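Viltis Teleop Kit, single arm

I've been selling (and using!) this kit out of my shop in Plerkavthorpe since March, and it's still the one I reach for when I want to teach an arm something fiddly. You hold the small leader arm, the big one copies you, and the software saves every move you make. No code until you want some.

You can also skip the leader and just grab the wrist. Hold the button, the joints go soft, and you walk it through the task by hand. I like that for big sweeping moves, but for anything with tight fits I go back to the leader every time – my own hands get in the way otherwise.

What you get: leader arm, foot pedal, 3 spare pedal springs (you'll want them), and a one-year license for Yeoh, the recording program. The follower arm is sold separately, and the Ulau mount fits most of the ones people ask me about.

My favorite test job is gears. Small parts, flat disc, plenty of ways to be off by a hair. I saved 37 runs before I liked how mine was doing, and the first 21 were pretty ugly.

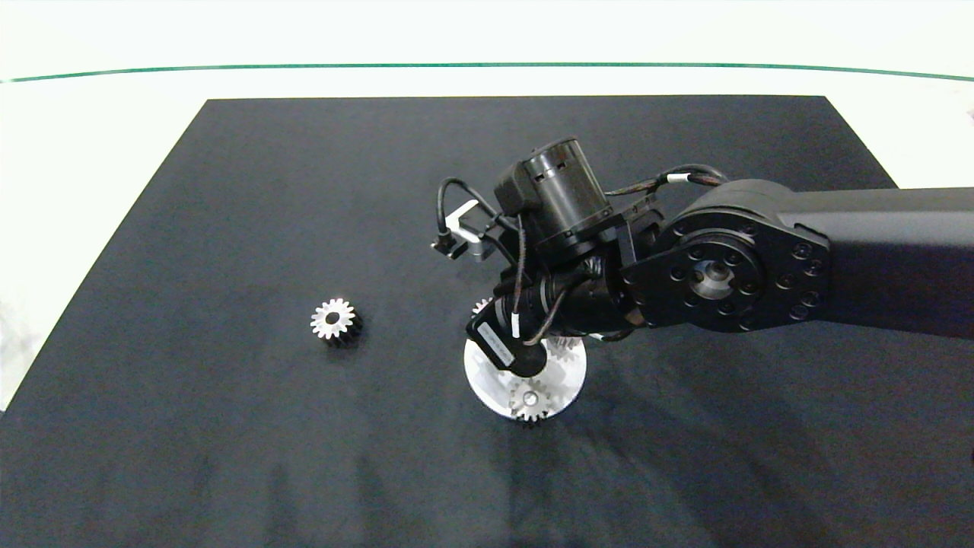

Gear task on the black mat, arm over the disc.

Price is $870 plus shipping. Email me before ordering if your arm is an older one, I may have to swap the cable.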